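May 23, 2024

Computer day today! I'd been putting it off since February, when I got the old tower for 14 quid from the Datorska clear-out and then just sort of walked past it for weeks. Well, it's had its side off and been laid flat with its insides showing, and I'm so pleased I finally got going. I do love all the little blue clips and latches in these, they make you feel you might know what you're doing.

The empty processor socket, with the graphics card and power supply still in:

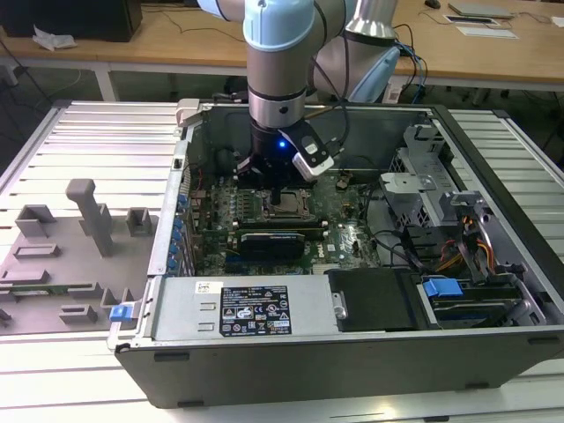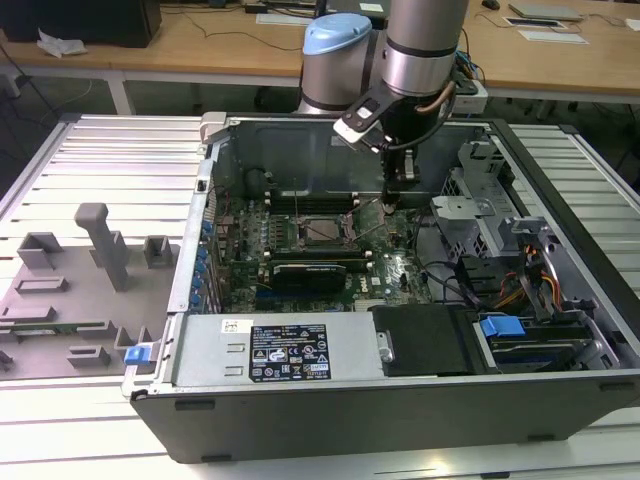
I've ordered a processor from Custgate (37 pounds, ouch, plus 2 for postage) and I'm hoping it comes before the weekend because I'm itching to get on. Still can't decide about the hard drive. Part of me wants to keep it and see what's on there, probably somebody's invoices. Tea was beans on toast, very late, and I forgot to ring the dentist again. Must do that tomorrow.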